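Teaching by Hand: Collecting Demonstrations for Small Desk Tasks with a Hand-Held Gripper

Final project report, Robot Learning Studio
Project name: Prornen

1. How we got started

When our group of 3 first sat down in September, we wanted to build a robot that could tidy a whole desk. Our adviser listened very kindly and then asked which object we would like to begin with. It took us a couple of weeks to understand what a good question that was! By October the plan had shrunk to something we could really finish: show a robot arm how to move ordinary objects to a marked spot on a desk, and find out how much the way we showed it mattered.

There are two usual ways to show a robot a task. In the first, a person drives the real arm from a distance with some kind of controller, and the arm's own motions get recorded. In the second, a person holds a gripper in the hand, with a camera attached, and simply does the job. The arm isn't there at all during recording, and later on the software works out where the gripper was at each moment. We tried both, and most of this report is about the second one, since we spent most of our evenings on it.

2. Equipment

For remote control we used the lab's arm with a Pliltton controller, a two-stick unit with a trigger for opening and closing the fingers. It is a comfortable thing to hold, and all of us got the hang of it after an hour or so, though turning the wrist while also moving forward never felt natural to any of us.

For the hand-held work we used a gripper from the department's Lultance kit. The camera sits behind the fingers and looks out past them, so the view we recorded is close to the view the arm gets when the same fingers are mounted on it. We were very glad of this later. The fingers have a pair of soft black pads, screwed on, and we learned to look them over before every session. A pad that has shifted a little changes the grip in a way you hardly feel in your hand, but the arm feels it very much.

We processed the recordings with Doãn, a set of scripts that an earlier class left on the shared drive. It lines up the camera track with the finger opening and cuts a long recording into separate attempts. The comments in it are charming and not always accurate, so we rewrote the setup page for whoever comes next (it is in the project folder, please use it).

3. Choosing the objects

We wanted things that would be easy for a person and a bit awkward for a robot. Boxes turned out too easy. Soft things like cloths were too hard for the time we had. Wire and thin rods sat nicely in between, because there is so little to hold on to, and because a camera sees the desk straight through the open parts.
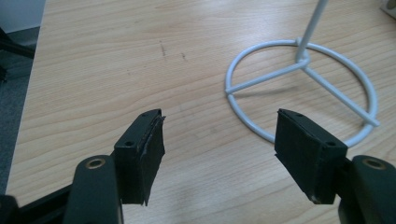

The approach was what we argued over most. One of us liked to come in low and slow with the fingers already nearly closed, and another liked to come in wide open and close at the last moment. Both ways work fine for a human being. When we mixed them freely in the training set, though, the arm seemed to learn a kind of average of the two, and it would hover over the object, half open, as if it were waiting for somebody to make up its mind. After that we wrote down a house style: start with the fingers open, pause for a breath, move in a single smooth path, close, lift, pause again.

That little written page probably helped us more than any change we made to the code.

4. Collecting the data

We recorded 300 demonstrations by remote control and then 300 with the hand-held gripper, so that the two sets would be the same size. The remote control set took us most of November. The hand-held set was done in less than half that time, and our shoulders were much happier. Once the comparison was finished we kept going with the hand-held gripper, and by the end the project folder held 1,381 attempts of all kinds, including practice runs and the ones we threw out of training.

Some notes from those sessions that may save another group some trouble:

Keep your other hand well away. In our early recordings a thumb or a sleeve kept drifting into view, and we had to drop those attempts.

Watch the light. Our room has a big window, and after 4 p.m. the shadows on the desk got long and soft. We ended up recording some of each object in the late afternoon on purpose.

Move at the speed of the arm. This was the hardest habit to learn, as a person's wrist is so quick. We practiced by humming slowly - it looked silly and it worked.

Leave your mistakes in when you fix them. If a grip slipped and we caught it again cleanly, we kept the attempt. Those recoveries seemed to teach the arm something that the perfect runs did not.

5. What we saw

The arm trained on the hand-held set moved more smoothly and more directly. The arm trained on the remote control set was jerky, with small stops wherever the person driving had stopped to think, but it almost never asked for a pose the real arm could not reach. With the hand-held set that happened fairly often at the far side of the desk, since our own elbows bend in ways the arm's joints do not. We now check each path against the arm's reach before training, and we wish we had done so from the first week.

Neither version did well with objects lying close together. We did not have time to look into this properly and would rather say so plainly than guess at the cause.

6. If we had another semester

We would record a short remote control set first, just to get a feel for what the arm can and can't do, and only then pick up the hand-held gripper. We would also like to ask people outside the class to give demonstrations, as all three of us had grown into the same habits by December. The cleaned recordings, the house style page and the new setup notes are all in the Prornen folder, along with a list of the attempts we left out and the reason for each one.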